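Grurkano renueva la red de agua de Drandanley

El ayuntamiento sustituirá 2 tramos de tubería de fundición.

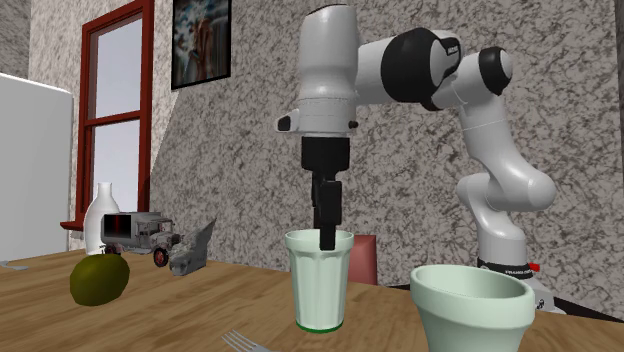

Por Yuto Sekiguchi | 7 dic 2023

La obra, adjudicada a Moradi, abarca 800 metros de conducción y 244 acometidas. Habrá cortes de hasta 222 minutos por sector, siempre en horario diurno.

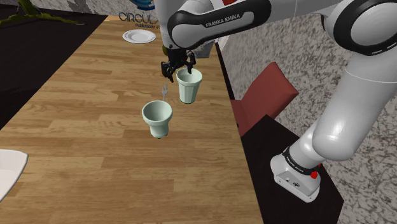
¿Quién avisará de los cortes?
Moradi dejará una nota en cada portal la víspera. La presión se restablecerá de forma gradual.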